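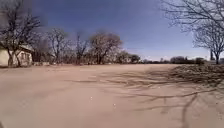 Trakley Field: Frequently Asked Questions

Where can I park my car?
You may park on the open sandy ground. It has no painted lines, so please leave enough space for the next car to turn.

Is there shade?
The big tree at the side has no leaves in the bare season, and then it gives only a thin shade. Please bring a hat.

Is the ground paved?
No, it is flat sand and dust. Closed shoes are better than sandals.

Can I stay for the night?
Yes, with a permit from the Clultasance office. The price is 20 for one night, and we accept at most 19 tents.

When does the gate close?
At 7 in the evening. In April we close one hour later.

May I make a fire?
No. The dry brush burns very easily. Gas stoves are allowed.

What do I do with my garbage?
Please take it home with you, also the small pieces.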